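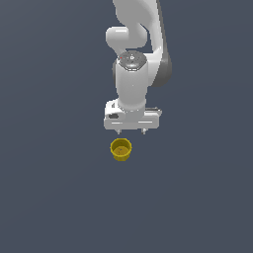 White arm over grey ground

Home | Diary | Telly | Films | About me

25 Dec 2024
Posted by Gizella Takács

Well, the dishes are soaking, my brother-in-law is asleep in the good chair, and I have finally got the sofa and the remote to myself, so of course I put on the Plunditell reunion. I know, I know, on Christmas Day! But I had been saving it all week and dodging everyone's messages, and Csenge Szabó very nearly spoiled the whole thing over the sprouts.

I am so glad I waited. Zübeyde Kılıçarslan came out in that long green coat and didn't say a word for what felt like 20 minutes, just let Ákos Pintér talk himself into a corner about the weekend at the Zellmont – and then she read his own texts back to him. I squeaked, and the cat left the room. I had been on his side since April, when he cried at the vineyard, and I think I may have to take it all back (well, most of it, he does have lovely manners with the waiters). 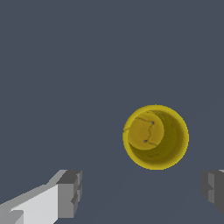

Yellow cup, from overhead

Masanobu Ishida hosted again and I do think he is kinder than the last one. He lets people finish. My sister says he is too soft and that they should have pressed harder about the money, the 200 euros for the Fendetti dinner, which has now been argued over for longer than the dinner itself can have lasted. I've read 882 comments on it and still couldn't tell you who paid.

Part two is tomorrow night. Csenge is coming round with the leftover beigli and has promised to keep quiet until the adverts.

© Gizella Takács | Contact | Back to top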